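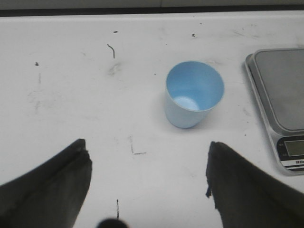
Week 3: Weighing with a cup and a small scale

Kitchen Basics, section B. Notes typed up fast by Bo-ram Wang, 15 November 2019. Read before lab, bring a pencil, wear shoes that close.

Last week was spoons and measuring cups. This week weight. Flour packs down, brown sugar packs down even more, and two people scooping the same "cup" will be off by enough to wreck a sponge. Grams don't care how you scoop.

Words you need

Gross = everything on the platform together, container and food.
Tare = the container by itself.
Net = gross minus tare. What the recipe wants.
Zero = what the scale reads with nothing on it. Check this first every single time.

The tare button just does the subtraction for you. Still want you to do it by hand once, today, on paper. If the scale shuts itself off half way through (they do this) the tare is gone and you'll need the number written down.

Where to put the scale

Flat, hard, doesn't rock. The white table is fine, it's scuffed and marked up from years of use but it's level. Wipe it anyway. A crumb under one foot is enough to tilt a light scale, and you'd never see it from above.

The stone counter is also OK for weighing. Polished, so it's easy to clean, but the speckle hides things. Run your palm over it. White bits show up, anything gray or brown disappears into the pattern and then ends up under your dough.

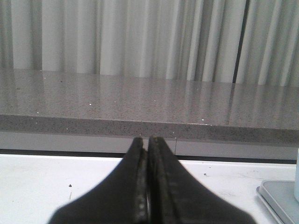 Fig. 1. Stone counter with the curtain behind. Note the small white specks on top: crumbs or just light? Feel for them.

Keep the scale away from open windows and fans. Moving air pushes on the platform, worse with a big light bowl. Not on a towel, not on a cutting board, not on the stove even when it's off.

Procedure, by hand

1. Scale on the table, platform clear.
2. Turn on. Wait for zero. If it doesn't settle, lift it and set it down again.
3. Check the unit. Grams for us. Somebody always leaves one on ounces.
4. Cup on, empty, in the middle. Write down tare.
5. Add the food slowly. Last bit with a spoon.
6. Write down gross. Subtract.
7. Cup off, look at zero again. If it drifted, start over.

Step 4, the middle part matters. Put a load out toward a corner and cheap scales can read a gram or two different, which you won't notice with potatoes but will with yeast or salt. Also a tall thing near the edge can tip.

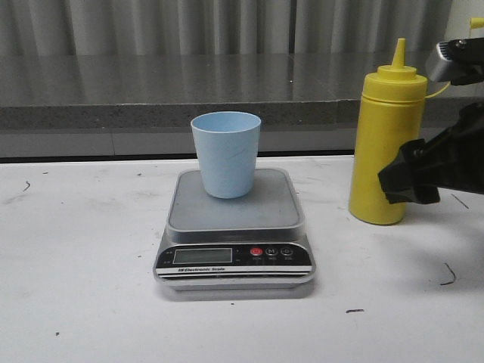 Fig. 2. Cup on the platform, but too far back and to the left. Display blank, so there's no reading to write down. Slide the cup forward to center before you start.

Buttons: the group on the front right. Find out what each one does on yours before there's food on it. Models vary, and the handout from last year (the Fornex sheet) is for a different scale so please ignore it if your still carrying it around.

Worked number, cup

Tare, cup alone: 43 g
Want 300 g of water
Gross should read 343 g

Stop a little short and finish with a spoon. Water is the easy case, one milliliter is one gram near enough, so you can check against a measuring jug. Oil is not like that. Honey really not like that.

Worked number, bottle

Things you squeeze out are a pain to weigh in a cup, half of it stays on the sides. So weigh the bottle before and after. Bottle with sauce in it, 465 g. Squeeze what you need straight into the bowl, put the bottle back on. Whatever the number dropped by is what you used. Say you want 83 g out: keep going until the bottle reads 382. No dirty cup, no scraping. Cap stays with the bottle for both readings or the subtraction is wrong. Same goes for lids on jars and tubs. A lid is

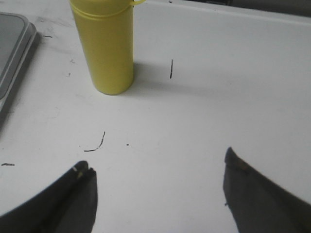 part of the container, so either it's on both times or it's off both times, pick one and write down which. I mark it in the margin, L or NL. Last term a whole table lost points over this on the Győri paprika stew and they'd done everything else right.

Tall containers: set them down upright, let go, then read. Hand off completely. Leaning on the table counts as touching too if the table is at all springy.

Common mistakes, from marking your sheets

- reading while still pouring
- number with no unit
- tare written down after the food went in
- platform not wiped between groups, sugar stuck to it
- pressing hard on the platform to "test" it. Please don't

For lab

Each pair weighs a cup, then water in the cup, then one squeeze bottle before and after. Three readings each, don't average, just list them. The record sheets are in the Tamuvon folder by the door. Hand in before you leave.

Next week: thermometers. Read the Nulness chapter up to the part on sugar syrups, skip the tables.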